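Section 6. Filling and thinning out your Fesmont card holder

Your new holder will take every card you own. Most of them don't deserve it.

1. Tip out your purse or wallet. If more than 13 cards appear, put the kettle on first.

2. Open the holder and part the clear sleeves one at a time. They cling together when new, and sulk in cold weather.
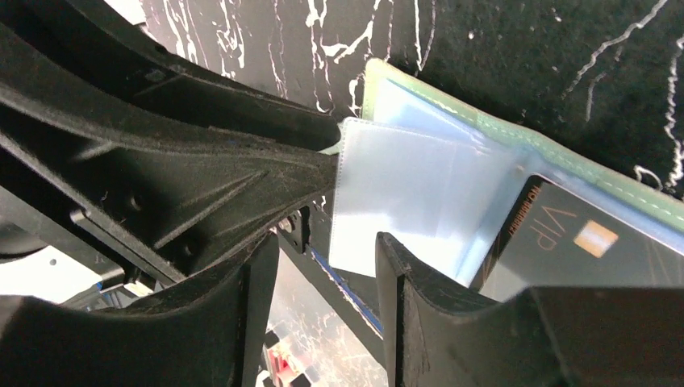 Fig. 1. Clear sleeves and stitched green trim.

3. Slide in the cards you use every week, one to a sleeve.

Note: two will fit if you push. Getting the second one out again is covered by no guarantee of ours.

4. Put everything else in a tray or bin while you decide. Any colour will do, though a white card is hard to lose in a red one.

CAUTION: Don't leave cards in the bin overnight. Bins get emptied, usually by someone tidy.

5. Check the bin before putting it away. Tilt it towards the light and look along the far wall. 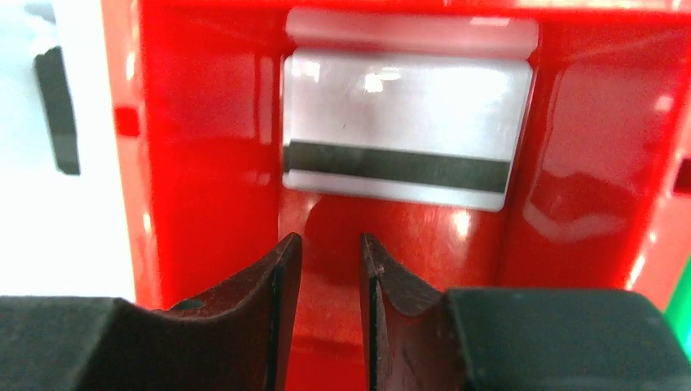 Cusi writes: I skipped step 5 and spent 40 minutes on the phone to the library. Please print it in bigger letters.

6. Wipe the sleeves with a dry cloth. For split sleeves, see Section 7.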